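Cleltari 2 tactical compass: a season of club racing
14 May 2026

The Cleltari 2 is a mast-mounted digital compass with a built-in start timer, aimed at single-handed dinghies and small keelboats. I bought mine at full price from the Cruickshank chandlery and have used it at Tresstead Sailing Club, mostly in a singlehander, with a few evenings on a borrowed sportsboat. 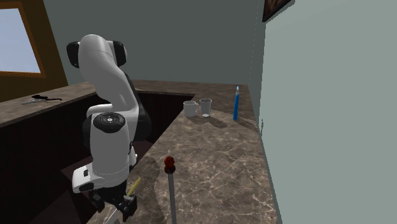
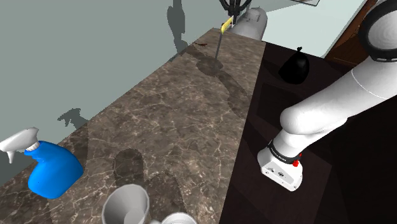
The unit weighs 433 g with its bracket and battery fitted. This is on the heavy side. On a boat with an unstayed mast you will notice it when righting after a capsize, though I could not detect any difference in pitching upwind. The bracket clamps with a single strap and a cam. It held its angle through a windy April series, but the strap is too short for thicker mast sections and the longer one is sold separately.

Display

Digits are large and high in contrast. Heading is shown in the upper row and the timer or shift indicator in the lower. Both can be read from a full hiking position. Polarised sunglasses darken the lower row when the head is tilted to about the angle used for looking under the boom. Turning the glasses off axis cures it, and so does wearing a different pair. Spray does not collect on the face for long.

There is a backlight. It comes on with a long press of the right-hand button and stays on for too short a time to be useful on a dusk finish.

Heading accuracy

I checked the compass ashore against a hand bearing compass on eight headings, with the boat on its trolley and clear of the car park. The largest error was three degrees, on west. After running the calibration routine (two slow circles on flat water, away from moored boats) I could find no error larger than one degree. Calibration has to be repeated if the unit is moved between boats. The manual says so, but on the second-last page.

Damping is adjustable in five steps. The factory setting is too slow for a light dinghy in chop and gives a figure that lags a tack by several seconds. Step two suited me in most conditions. Step one jumps too much to be read in waves but works well on the reservoir.

Start timer

The timer syncs down to the nearest minute on one press of the left button, which is the correct behaviour. It beeps at each minute and then every second for the last ten. The beep can be heard in a fresh breeze with the sail flapping, and probably also by the boat to leeward. Volume cannot be changed. It can only be switched off, and that takes four presses through a menu.

There is no line-distance function. The unit has no GPS at all, so it stays within the rules of classes that allow a compass and timer only. Check your own class rules before buying, as some allow no electronics of any kind.

Shift indicator

Press both buttons on each tack to store a reference heading, and the lower row then shows the difference from it, with L or H for lift or header. It works as described. In an oscillating breeze of ten degrees or so either side of the mean it saves some mental arithmetic. In a persistent shift the reference must be reset by hand, and with cold hands in gloves the two-button press fails about one time in three.

Battery and sealing

Cleltari claims 712 hours from one cell. I have not reached the end of mine. The battery door is sealed with a rubber ring held by four small screws, and these are easily dropped in a dinghy park. After a season there is no mist behind the glass. The screws show slight staining.

Compared with the Brevholm

The Brevholm is the obvious alternative. It is lighter and charges from a solar strip, and its bracket fits any mast I have tried. Its display is smaller and the shift figures update more slowly. If you sail mainly on open water with long beats, the Cleltari is easier to use. For short courses on inland water I would take the Brevholm and put up with the smaller digits.

Rating: four out of five. One mark lost for the strap and the menu.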